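Working near fitted boards: clearance and contact rules for wrist-mounted grippers

Piltura bench guide, part 3. Maintained by Eun-ji Myung and Deok-su Min.

Scope

Follow these steps before running any insertion or removal task on a board fixture or an open computer case. They apply to two-finger linkage grippers with a wrist camera. Suction tools are covered in part 4.

Before you start

Have the cell log open and the current fixture drawing to hand. If the drawing has no revision letter, stop and ask Ga-eun Ha for a signed copy. Check that the emergency stop has been tested on this shift and initialled in the log.

Step 1. Check the fasteners

Put a driver on every hex-socket screw on the finger links and confirm that none of them turns. Do this with the arm disabled. A screw that moves is removed, cleaned and refitted with threadlocker, then left overnight before the gripper goes back into service.

Step 2. Set the keep-out volumes

Draw the volume around the tallest part on the board, not around the board surface. Capacitors, heatsinks and slot latches all count. Add 3 mm on every side. On panel fixtures, each holder and bracket gets its own volume – a single box over the whole panel will block approaches you need.

Step 3. Define the approach

The last part of the move is a straight line along the insertion axis. Joint moves are not permitted inside the keep-out boundary. Keep the outer side of both links in the collision model, as the links swing wider than the fingertips when the gripper opens. The Ciltitz planner loads fingertips only by default; change this under Tool Geometry.

Step 4. Dry run

Run the full path at reduced speed with the fingers closed and no part held. One person watches the links and one holds the stop. Record the smallest clearance in the log under code 282, and any contact, however light, under code 287.

Step 5. Release for normal speed

Release needs 96 clean cycles on the same fixture revision. Any contact resets the count. Elisa Zuccaro or Rosário Bastos signs the release, and the person who wrote the program may not sign for it.

Grounding

Wrist straps are worn whenever a hand goes inside a case or touches a board. Bond the chassis to the bench point before the arm is enabled.
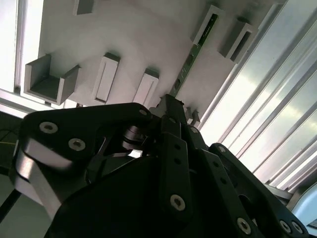
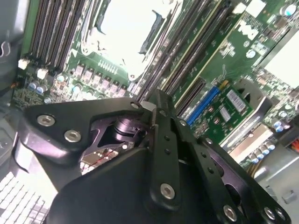 Figures 1 and 2. Gripper at a panel fixture with a narrow circuit board strip (first) and at a Dell motherboard in a desktop case (second).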